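Tundano seating notes, README

Last revised 2022-03-29
Maintainers: Kiros Gebretsadik, Mahlet Negash

Contents

1. Scope
2. Files
3. Vocabulary
4. Turning and handling
5. Floor covering
6. Fields in chairs.csv
7. Known problems
8. Corrections

1. Scope

Tundano is a set of written records on light indoor chairs: what state they are in, how they were turned over for checking, and what was put on the floor first. It holds 486 records covering 80 chairs. Most chairs were checked more than once, and each check is its own record. Stools, benches and anything with fixed upholstery are left out.

The records were made for people who look after shared furniture in halls and meeting rooms. They are not a safety test and should not be quoted as one.

2. Files

chairs.csv - one row per check
rooms.csv - one row per room, joined on room_id
terms.txt - the word list used in the notes column
changes.txt - edits since the first release in May

All files are UTF-8 with comma separators. Notes that contain a comma are in double quotes. Empty cells mean "not recorded" and should not be read as zero.

3. Vocabulary

"Seat face" is the side a person sits on. "Underside" is the opposite side. "Tipped" means the chair has been leaned far enough that it no longer stands on all its legs. "Inverted" means the seat face points at the floor. A chair part way between the two is entered as tipped.

Marks on the seat are entered as scratch, stain, crack or crease. Moulded ridges are part of the seat and are not entered as marks. Early records confused the two, and 30 rows were corrected by hand.

4. Turning and handling

A chair is turned by the seat, with one hold at the edge and a second under it. Turning by a single leg is not allowed under the Tundano procedure. On slender legs the joint takes the whole weight, and a joint that was sound before the check may not be sound after it. Legs are checked one at a time while the chair is tipped. The seat face is looked at first, then the leg joints, then the feet.
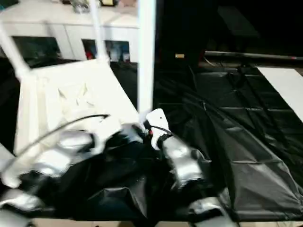
If the chair slides while being turned, it is put back on its feet and the turn is started again. The record gets slip = 1 even where no mark was left. Stacking chairs are separated before any check begins.

5. Floor covering

A plastic tarp is laid before the first chair is moved. It does not have to be flat. Folds and bunching are accepted provided that no foot of the chair is caught in them when it is set down. The covering field takes one of three values: flat, creased, bunched. Where one sheet shows more than one of these, the value for the area under the chair is used.

Black sheets show pale dust well but throw back glare under ceiling lights. Reveck, the older of our two sheet types, tears along the fold lines and was replaced by Torker in the later rooms. The sheet_type column gives the name.

6. Fields in chairs.csv

chair_id - text, stable across checks
room_id - text
colour - text, main colour of the seat
position - upright, tipped or inverted
covering - see section 5
sheet_type - Reveck or Torker
slip - 0 or 1
marks - list, separated by semicolons
notes - free text

7. Known problems

The Arai room has 7 chairs with duplicate labels. Their rows are kept, with the suffix "b" added to the second chair_id of each pair. White and off-white were used loosely by different recorders and are best treated as one colour.

8. Corrections

Send the chair_id, the field and the proposed value to Mahlet Negash. Questions on the word list go to Kiros Gebretsadik. Accepted edits are entered in changes.txt with the old value kept beside the new one.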